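Budgeting for a Table-Setting Data Station
Speaker notes, Grenton equipment planning workshop, afternoon session

Opening

Welcome people back from the break. Handout has the line items. These notes are the talking version and don't follow the handout order exactly.

Say up front what the talk covers: how we planned and paid for one station where people set and clear a table with hand-held grippers, and what we would move around in the budget if we did it again. No arm prices in this talk. The arms come out of the Dresix project and were approved separately. If someone asks, send them to the Dresix group's own session.

Who it's for: anyone who has to put a number on a form before they've had the equipment in their hands.

What the money was supposed to buy

Start with the task, then the station. We wrote the task down in ordinary words before we asked for a quote. Pick up dishes, put them where they belong, use both hands. That one page decided more of the budget than any spec sheet did.

Points to make:

Two hands means two grippers per operator. Our first draft had one. Check this on your own form tonight.

The table is a budget line. So are the sheet that covers it, the rails around it, and the floor space for somebody to stand and swing their elbows.

Dishes are a budget line too. Go slow here, people laugh at this one. We had them under office supplies and they got cut. Someone brought bowls from home for the first month. They belong with consumables, next to finger pads.

Show the slide and give the room a moment to look at it.

A bowl and spoon on a plate, a pair of long chopsticks, a green tray, and a gripper in each hand. Both grippers carry a marker plate with black dots, and both have a cable. Every one of those is a purchase. The cables are the ones we underbought.

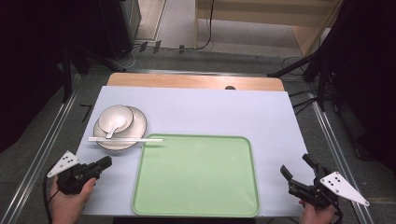

Line items, in the order they hurt

Grippers. We ordered five pairs from Stostine. Two pairs in use, two in reserve, one that people can take apart. I'd keep that split. The spare pair for taking apart saved us several support calls.

Marker plates. Cheap, but they are printed and mounted as a unit, and a bent plate means a new plate. Order them with the grippers. Ordering later meant a second shipping charge and a second round of signatures.

Finger pads. They wear. We put down $200 a quarter and that has been fair for our kind of use. If your objects are rough or heavy, start higher.

Cables and cable management. Put real money here. Count from the wrist to the floor to the computer and then add slack for the tallest operator. Clips, sleeves, floor covers. We left all of this out of the first request and bought it on a purchase card over the summer, in small amounts, and accounting did not enjoy it.

Stands. Same story. A stand is a stand until you need one that reaches over a table and stays put. Get the heavy base.

Furniture and room. Facilities charged us for moving a cabinet and for adding outlets. Ask for that quote at the same time as the equipment quote. It takes longer to come back.

People. Operator time is the largest number on our sheet and it was the smallest on the first draft. We plan on 200 recordings a week for the station, and that sets the hours. Include training, and include time for putting the table back the way it was between recordings. Reset time is easy to miss when you're watching a demo.

Lead time

We were told the grippers would ship quickly. From signed order to a complete station took 16 weeks. The grippers were not the slow part. The slow part was the room, then the stands, then a network port.

Suggestion for the room: draw the schedule backward from the first recording day and mark which items stop the work completely if they're late. For us that was grippers, markers, outlets. Everything else we could borrow.

If your fiscal year closes in June, get the room work approved first. Equipment can be received in a box and still count as received. A wall outlet has to be in the wall.

Buying for the close view

Next slide is from a gripper's own camera. Reason to show it in a budget talk: what the camera takes in is partly a purchasing decision.

Talk through the choices. Finger color and finish. Ours are black and matte, which reads well against a white table. Tray and dishes. Pale dishes on a pale table look tidy, but the contrast is low, so budget for a second set in darker colors. Our tray shows soft reflections. A matte tray would be on my list for next year. Background. The camera looks past the table into the rest of the room — the armchair, the dark curtain or wall, the striped cabinet or counter. If your project needs a plain background, price screens or more curtain now. If it needs variety, leave the room alone and save the money. Decide which before you order.

Also mention lighting. The far side of the room is dim compared with the table. We haven't bought lights. There's a line for them in the next request and I'll report back on whether it gets through.

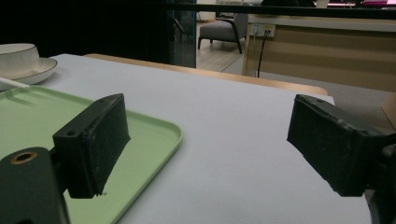

Dolores Kincaid disagrees with me on the order of spending and asked that her view be included. She would buy one pair of grippers and one set of dishes, run the station badly for a month, and only then write the full request. Her argument is that a wrong guess about task time costs more than a second shipping charge. She also thinks five pairs was too many for one table.

My answer, if it comes up: fine if your finance office allows two requests in a year. Ours doesn't like it. The Petkov site does it her way and they seem happy with it.

Leave time for this one. It usually starts a discussion.

Questions I expect

Lease or buy? We bought. Stostine doesn't lease the grippers. Leasing might make sense for the computers.

Can two stations share spares? Yes, if they run the same gripper version. Put the version number on the purchase order.

Who signs for repairs? Settle this before the first break. We use a standing order with a cap.

Spreadsheet template is on the workshop page, second tab. The first tab is the old version, please don't use it.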